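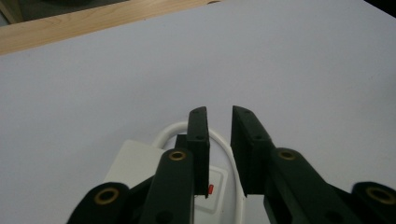
The gray-white top with its light wooden edge.

26th October

I have been trying to cut down on what I own since June, and the part that gave me the most trouble was paper. Clothes were easy. Books took one weekend. Paper took most of the summer, and I only finished the last box this week.

When I moved to Stalcombe I brought four boxes of it with me and put them in the hall closet without opening them. They held bank statements, pay stubs, manuals, tax returns, letters, warranty cards and a lot of envelopes with nothing in them. I knew there were things in there I needed to keep. That was my excuse for keeping all of it.

I started by reading up on how long to hold on to things, and got a different answer on every site. In the end I wrote my own list and taped it inside the closet door. Tax returns stay. Anything to do with the car stays as long as I have the car. Medical papers stay. Utility bills go once the next one shows the payment. Bank statements I can get online, so the paper ones go too.

I did one box at a time and worked at a table, because when I tried it on the floor my knees gave out after twenty minutes. I made a pile to keep, a pile to shred and a pile to recycle. I also ended up with a fourth pile of things I could not decide on, and that one was the problem. By the end of the first box it was taller than the keep pile. I put it in a grocery bag and made a rule that I had to go through the bag before I could open the next box.

The manuals were the quickest. I had one for a Jornico coffee grinder that I gave away two apartments ago, and three copies of the manual for a Kobzar space heater, one of them in a language I can't read. I kept the heater manual in English and recycled the rest. I do still have the heater.

Shredding was slow. My shredder is a small one and takes a few sheets at a time, and it shuts itself off when it gets hot. After two evenings of that I called the print shop on Dukska Street and asked what they charged. It was 16 dollars for a full bag. I filled two bags and paid for both and don't regret it. The small shredder is on a shelf now for the odd letter.

I found some things I was glad to see. There was a postcard from my grandmother with a recipe for plum dumplings on the back, and the receipt for my first bike, which cost 138 dollars and was stolen before the year was out. I also found an uncashed refund check for 60 dollars from an old landlord. It was years too old to cash. I kept the postcard, and I kept the bike receipt for no good reason.

What's left fits in one accordion folder and one shoebox. The folder is for papers I might have to show somebody. The shoebox is for everything that is only of interest to me. New mail gets opened standing up by the recycling bin, and whatever survives goes in a tray that I empty on the first of the month. I missed September and it took me ten minutes to catch up.

The hall closet has an empty shelf now. I'm moving the vacuum in there, and then I have to start on the photos, which are in two suitcases under the bed.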